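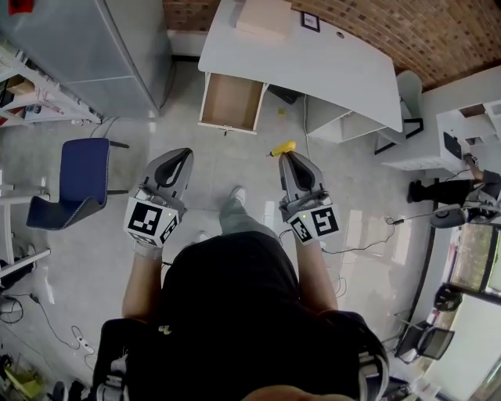
Workshop notebook, August

Slip drying and edge cracking, Boltby body

Carrying on from the July pages. The problem is still the flat test tiles in the Boltby stoneware body, which crack at the corners between leather hard and bone dry. Thrown pieces from the same bags are fine. Slab work is not, and slab work is what the Huanca order calls for.

Starting point this morning

Tiles cut from slabs rolled on canvas, turned once, 8 mm thick. Dried on plaster bats on the upper rack. Cracks start at the edge and run inward on a slight curve, usually from a corner, and they open wider on the top face than on the underside. That says the top surface is shrinking while the bottom is still held by wet clay and by friction on the plaster. I had blamed the recycled fraction in the clay, but the July batch had no recycled clay in it and cracked the same way.

Shrinkage bars

Scribed 100 mm lines on bars from the same slab, one set cut along the rolling direction and one set across it. At bone dry, along the roll: 94.1 mm. Across: 93.6 mm. A difference of half a millimeter is real but small, and I don't think it cracks a tile alone. It would help a crack choose its direction. Most of the corner cracks do run closer to the rolling direction, so I am noting it here and leaving it.

Wet weight and dry weight

One tile, weighed at cutting and at intervals after. Cut weight 153 g short of a kilogram, so 847 g. Most of the loss comes in the first day, then the curve flattens. The cracks show up well before the flat part. By the time a tile looks pale at the rim it is too late to do anything useful with plastic sheet. I have been covering them at the pale stage, out of habit, and the habit is wrong for this body.

Drying setups tried

Setup 1 - plaster bat, uncovered. Control. Cracked at the corners as before.

Setup 2 - plaster bat, loose plastic for the first day. Fewer cracks, but the tiles warped upward at the edges. Underside dried first against the plaster and the rim lifted later.

Setup 3 - tiles between two sheets of drywall, edges taped, light weight on top. Flat, slow, no cracks at the corners. One hairline in the middle of one tile, which I put down to a trapped air pocket because the broken section had a smooth void in it.

Setup 4 - wire rack, newsprint under and over, wax resist brushed 10 mm in from the rim. Flat enough for a floor tile, not for a wall tile. No cracks. 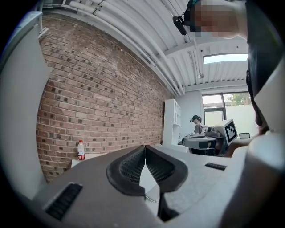

Wax on the rim

The wax does more than I expected. It slows the edge so the middle can catch up. The emulsion we have is the Clidano one, thinned 2 to 1 with water. Thicker than that and it skins over and leaves a ridge that shows through a thin glaze. It burns off cleanly in the bisque as long as the kiln is vented up to red heat.

Do not wax the underside. I did that on one tile and it slid off the rack when I moved it.

Bisque

Setups 3 and 4 went through the same bisque, 60 degrees C per hour to 600, then faster to cone 04. No new cracks. The tile with the hairline opened up along its whole length, as anyone would guess. Warp after bisque was no worse than before it, which agrees with the idea that the trouble is all in the drying stage.

Glaze check

Dipped one tile from each setup in the Gendatine white, single coat. Slight crawling along the rim of the waxed tile at one corner. Possibly wax residue, possibly dust, since I didn't sponge that one. Repeat with a sponged tile before drawing anything from it.

Next

- Cut a full set and dry it all by setup 3, no wax.
- Repeat setup 4 with the rim waxed only at the corners.
- Try rolling in four passes with a quarter turn between each, then new shrinkage bars both ways.
- Drywall sheets are getting soft on the paper face. Let them dry fully between loads, and write the date of first use on the back.
- Order more newsprint.

Tiles kept for reference are in the shallow drawer under the scale, marked on the back in iron oxide with the setup number.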